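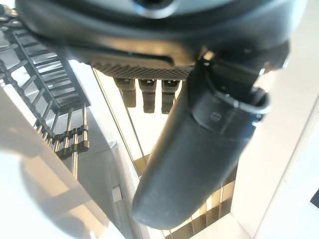
Looking After Your Writing Corner (and Everything That Piles Up In It)

by Paweena Chaimongkol
June 7, 2026

I write at the end of a kitchen counter, between the bread bin and the window, and I love it there! But paper, ink, coffee and toast crumbs all live together in that spot, so over the years I've collected a pile of little tricks for keeping the pens working and the notebooks readable. Several of you asked for them after my January post on morning pages, and here they finally are, in no order at all.

Waking up a dried-out fountain pen

Take the pen apart as far as it comes apart by hand and no further. Stand the nib section in a mug of cool water and leave it overnight. In the morning the water will be gorgeous (mine was purple last time) and you'll want to change it and do it again. Keep going until the water stays clear, then wrap the nib loosely in a paper towel and stand it nib down in an empty glass for a day. Please don't use hot water. I warped a feed that way on a pen I'd had since college and I'm still sore about it.

A bulb syringe from the drugstore speeds this up like you wouldn't believe. Hold it snug against the back of the section and squeeze gently, over the sink, in a dark shirt.

Ballpoints that skip

Scribble on the rubber sole of a clean sneaker. It works far better than scribbling on paper, and the mark wipes off with a damp cloth.

Ink on your fingers

Whole milk toothpaste soap, my aunt used to say, all in one breath, and it took me years to work out she meant you could try any of the three. My own favorite is a spoonful of sugar with a few drops of dish soap, rubbed in for a minute before rinsing. It gets down into the creases around the nails. Sugar is kinder to skin than salt, especially if you have a paper cut, and if you write by hand you always have a paper cut.

Ink on the counter

Blot first. Then a paste of baking soda and water, left on for ten minutes and wiped off with a soft cloth. On stone or anything with a waxed finish, test it somewhere hidden or just stick to mild dish soap. For ballpoint on a painted wall I use rubbing alcohol on a cotton swab, working from the outside of the mark in.

Ink on a shirt

Cold water, right away, from the back of the fabric. Keep it out of the dryer until you're sure the stain is gone!

A notebook that got splashed

Open it and tuck a sheet of paper towel between every few wet pages. Close it, put a heavy cookbook on top, and swap the towels each hour for as long as you can stand it. If the whole thing is soaked and you can't deal with it today, slide it into a freezer bag and freeze it. I am not joking, it stops the mold and the sticking, and you can thaw and dry it on the weekend. My Moncrieff notebook spent a week next to the peas and I can still read almost all of it. The water-based ink ran and the pencil came through perfectly, so I now write anything I really care about in pencil.

Making your own little notebooks

This is my favorite thing on the whole page. Take eight sheets of plain letter paper, fold the stack in half, and you have 32 pages. Crease it hard with the back of a spoon. Open it up, poke three holes along the fold with a darning needle (put an old phone book or a folded towel underneath), and sew through with doubled thread, starting and finishing at the middle hole. Cereal boxes make lovely covers, printed side in. I keep a stack in a drawer and grab one whenever a story idea turns up, and a small notebook is so much less scary than a big handsome one.

Pencils and erasers

A grubby eraser smears. Rub it on a scrap of 800 grit sandpaper until the clean part shows, then tap off the crumbs. The same scrap puts a beautiful point on a soft pencil. If your sharpener keeps snapping leads, run a plain wax crayon through it once and then a cheap pencil or two to clear the wax out.

The lamp

Put it on the side opposite your writing hand, so your own shadow stays off the page. I'm left-handed and had mine wrong for years. I use a warm bulb, the kind sold as equal to 60 watts, and dust it when it's off and cold. A dusty bulb is a lot dimmer than you'd think.

Keeping crumbs out of the keyboard

Some of you type, I know! Unplug it, turn it upside down over the sink, and tap. Then go between the keys with a clean, dry makeup brush. For the shiny greasy look on the space bar, barely dampen a cloth with rubbing alcohol, and wring it out until you think it's too dry.

Storing old journals

Keep them flat, away from the outside wall, and off the basement floor. Pull out the rubber bands and paper clips before you put them away, as both will mark the paper. Write the dates on a slip sticking out of the top. I had a box of mine sitting under a pipe and I found out the hard way.

Next time I'm doing glue, including how to rescue a glue stick that has gone hard, so if you have a favorite trick for that please leave it in the comments and I'll try it out.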